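Chapter 4
The Tidy Floor and Other Promises

Most books on keeping a home in order begin with the shelf. They tell you what kind to buy, how deep it should be, and which labels will survive a damp cloth. This chapter begins lower down, with the floor, where small things end up whatever the shelf was supposed to do.

You have probably met the claim that a marked-off area on the floor will contain a mess. The Coste method, popular in home management courses for years, puts it as a rule: give loose items a mat, and they will stay on the mat. The Costamance workbook repeats it with nicer drawings. Neither offers much in the way of evidence. When Danica Polák went through the household diaries kept for the Foronton housing study, she found more than 50 entries that mentioned a mat or rug used for sorting. Very few said where the pieces were at the end of the day. The ones that did were not encouraging.

That doesn't make the mat useless. A plain surface in one color makes a small object easier to find, and anyone who has searched a patterned carpet for a single plastic piece will grant that much. But finding a thing and putting it away are separate jobs, and the method books tend to slide from one to the other – usually in the same paragraph.

Tape deserves the same suspicion. It is often recommended for holding down the edge of a mat, and sometimes for marking a boundary that people are meant to respect. As a fastener it may do well enough for a while. As a boundary it depends on everyone in the house agreeing to notice it. The Ketanano guide advises replacing worn tape every July, a schedule for which we could find no reason at all.

In this chapter you will look at three questions. What counts as "put away" when an object has no fixed home? How long should a sorting area stay down before it becomes part of the floor? And who decides that the last one or two pieces are worth bending over for?

Before reading on, choose a patch of floor where you live and write down what is lying on it. Don't clean up first. Keep the list, as you will need it for the exercise in Section 4.2.

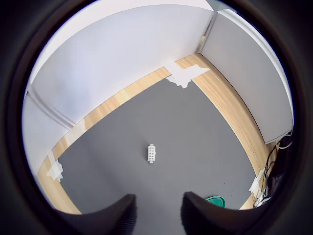 Figure 4.1 A small white block on a gray floor mat, with white tape along the mat's edges.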